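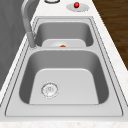
From: Rehema Laizer
To: interviews-index list
Subject: Re: Duplicate entries for the Gavrilă profile

Hendrik De Haan wrote:
> The Alina Gavrilă bedtime interview is listed twice, once under
> Preltumia and once under Dumell. Which one do we keep? The Dumell
> text is shorter and leaves out the part about her divorce.

Keep the Preltumia entry, no. 876. It is the full interview, over 2000 words. Dumell ran a cut version in June under a new headline, so it goes in as a reprint with a pointer to 876.

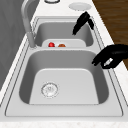 The reprint field takes one number only. Please don't put the magazine name in it, as the sort then fails. I corrected 2 of these last night.

Separately, the Skomov hand cream she mentions is tagged as an endorsement. Neither text says she is paid by them. I have changed the tag to "product named" until someone finds a source.
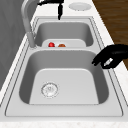
Entry 227 (Luuk Van Acker on his morning swim) has the same fault and I have left it for Wouter, who entered it.

Rehema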